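The Parri tabletop clothes rack is a small thing, and we have a soft spot for it. It's made of light wood, with one round top rail held between two uprights, and the whole frame stands on a low base board so it doesn't need to lean on anything or be screwed to the wall. We first made it for doll clothes, then people started writing to say they'd bought one for baby cardigans, or for scarves in the hallway, or to hang up the tea towels they like too much to use, and we've been happy to follow along ever since!

## What comes in the box

- Parri rack, in 2 parts (the frame and the base board)
- 8 screws and a little key to turn them
- A folded instruction sheet, which you can probably skip

Hangers are sold separately. Any small wire hanger will fit over the rail, and our own **Preda** hangers come in white and pink, coated so they don't snag on knits. Most folks order a few of each and mix them up.

## Putting it together and looking after it

Lay the frame down on a rug or a folded towel, line up the base board, and turn each screw partway before you tighten any of them all the way. Wipe the wood with a barely damp cloth and let it dry before you hang things back up. Please don't oil it, it really does mark light fabrics.

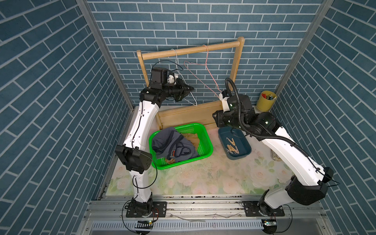
If you'd like the rack to have a proper little corner of its own, take a look at our Umley peel-and-stick papers too (the blue brick one has been a favorite since January). They go up easily on a smooth, clean wall, and leftover pieces are lovely for lining drawers.

**Item no.** 2,806
**Maker:** Brikex
**Indoor use only**

Spare screws and keys are free with any order, just leave us a note at checkout.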